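3.2 Sorting and pairing of socks

Among the clothes in our study, socks took more time than their size suggests. The households in Velolville kept a laundry record for one winter, and from these records we collected 674 single tasks of sorting and folding. Of these, 295 concerned socks only. The other tasks were mainly shirts, towels and bed linen, which are treated in Section 3.3.

We divide the work with socks into four steps: taking one sock from the pile, opening it to its full length, finding the partner, and joining the two. Opening is the step which the participants described as the most tiring. A sock that comes out of the machine is often folded into itself, and the heel may lie over the cuff, so that the shape cannot be recognised before it is pulled straight. For dark socks the difficulty is larger, as the folds give little contrast. Figure 4 shows a sock in such a state.

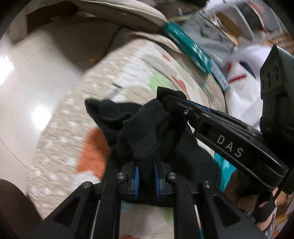
Figure 4. Black sock, crumpled and held between gripper fingertips, with a beige patterned blanket behind it.

The surface on which the sorting is done has also an influence. In the Wolde district most participants used the bed or the sofa, and only few used a table. On a soft surface the socks sink a little and keep their folds, while on a hard one they can be made flat with one movement of the hand. A patterned blanket helps to see the outline of a plain dark sock, but small light socks are easily overlooked on it. Two households told us that they found missing socks under a cushion some days later.

The ribbed cuff was named as the best place to begin. When the sock is held there, the foot part hangs down and the heel can be found quickly. When it is held in the middle, both ends must be searched for. This agrees with the earlier work of Ivov on the folding of small knitted items, although that work considered children's clothes only.

We did not ask participants to change their habits, and the order of the steps was left free.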